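Planby for Residents
Section 3: Registering and putting a question to the council

Welcome back, and if you skipped Sections 1 and 2, no harm done, you can start right here. By the end of this section you'll have a working Planby account tied to your home address in Lomum, and you'll know how to send a question in for a public meeting and follow it through to the minutes.

You can do everything on a phone, a tablet or a computer. The screens are laid out a little differently on a phone, but the buttons have the same names.

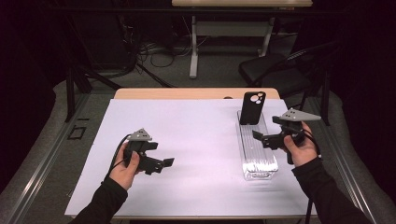
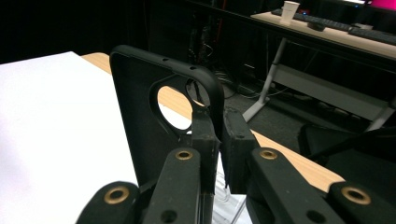

Black phone case, seen from the back.

Before you begin

Have these within reach:
- an email address you check regularly
- your most recent property tax bill or a utility bill showing your name and street address
- the agenda for the meeting you have in mind, if it has been posted (see Section 2)

Renters are every bit as welcome as homeowners. If the bills at your place are in someone else's name, a signed lease will do fine, and so will a letter from your landlord.

3.1 Creating your account

1. Open Planby and press Join as a Resident. The button next to it, Join as Staff, is for people who work at town hall, and it will ask you for a badge number you don't have.

2. Type your name the way you'd like it to appear in public. Whatever you put here will be printed beside your question in the meeting packet, so take a moment over it.

3. Enter your email address and choose a password.

4. Open the message we send you and press Confirm. It usually comes within a few minutes.

5. Enter your street address and pick your ward from the list. If you're not sure which ward you're in (plenty of us weren't, after the lines were redrawn in September), press Find My Ward and Planby will fill it in.

6. Add a photo or scan of your bill or lease, then press Send for Review.

Note: A real person in the clerk's office looks at each of these, so approval can take up to two working days. You can read agendas and watch meetings in the meantime. You just can't submit a question yet.

Caution: Please cover your account number and any bank details before you add the bill. We only need the name and the address.

3.2 Sending a question

1. Sign in and press Meetings. Upcoming meetings are at the top and past ones are below, with the newest first.

2. Choose your meeting and press Ask a Question.

3. Pick the agenda item your question belongs to. If it doesn't belong to any of them, choose General Public Questions at the very bottom of the list. It's easy to miss, so keep scrolling.

4. Write your question in the box. You have 200 words. The counter under the box turns orange as you get near the limit, and the box stops accepting text when you reach it.

5. Choose how you want the question handled:
Read by me in person
Read by me over the phone line
Read by the clerk
Written answer only

6. Press Preview and read it over once more, out loud if you can. Then press Submit.

You'll get a reference number on the screen and by email. It will look something like Q-2502. Write it down somewhere handy, as the clerk's office will ask for it if you call about your question.

Note: Questions close at noon, two working days before the meeting. For a Monday evening meeting that means noon on the Thursday before, which has caught out quite a few of our neighbors who planned on doing it over the weekend.

Caution: Questions can't be edited after the deadline, although you can still withdraw one right up until the meeting opens. Please don't name private individuals, such as a neighbor or a tenant. The clerk will have to send the question back to you, and there may not be time to fix it.

3.3 Attending in person

The council chamber seats 100. For most meetings you can simply walk in, but for the budget hearings and anything to do with the Vincze Street hotel rezoning, we'd suggest reserving a seat.

1. On the meeting page, press Reserve a Seat.
2. Tell us if you need step-free seating, a hearing loop or an interpreter. Interpreters need a week's notice.
3. Bring the confirmation with you, on paper or on your phone. Either one is fine at the door.

If you've chosen to read your own question, please sit in the first two rows on the left so the microphone can reach you.

3.4 If something isn't working

My ward is wrong. Go to My Details, press Change Ward and add a short note. You won't need to send the bill again.

My question says Held. The clerk has a query about it. Check your email, including the junk folder, for a message with your reference number in the subject line.

I can't hear the live stream. The sound starts muted. Press the small speaker in the lower corner of the video.

For anything else, press Help at the foot of any page and your message will go to Veronika Medve or Sugeng Chin on the resident support desk.

Section 4 explains how to follow an item from the agenda through to the final vote.

Section last revised December 15, 2023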